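Been reading the new Skovisden report on how people shop for everyday stuff, and it's a treat if you like this sort of thing! They asked 1465 shoppers across Flindham and Valledard what they bought in the run-up to Christmas, and how they paid for it.

First surprise: paper loyalty cards are hanging on. 29 per cent still carry one in their purse or wallet. I'd have guessed half that.
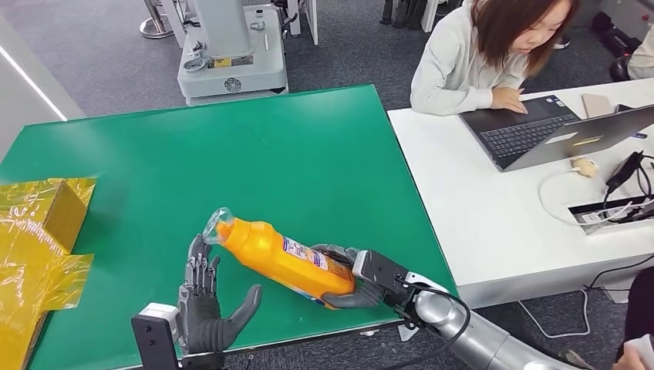 And it's the under-30s who like them most -- they want the stamp, they want the free one at the end. Lovely to see.

Own-label drinks and cleaning bits did well too. Magagula, the corner shop chain, now has 300 of its own lines, up from 160, and shoppers in the survey rated them very kindly. 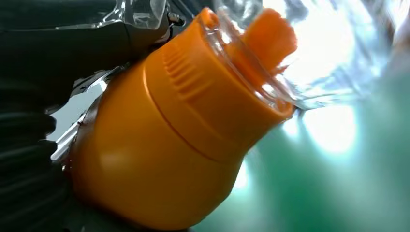

My favourite chart is the one on small baskets. People pop in more often, buy less each time and mostly tap to pay, but they still chat at the till (there's a whole question on chatting!).
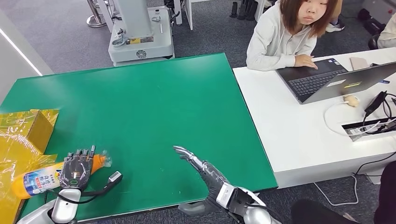
Bottle on its side, orange cap, green table.

Next part is out in January and covers returns. I'll be reading it the minute it lands.

December 28, 2024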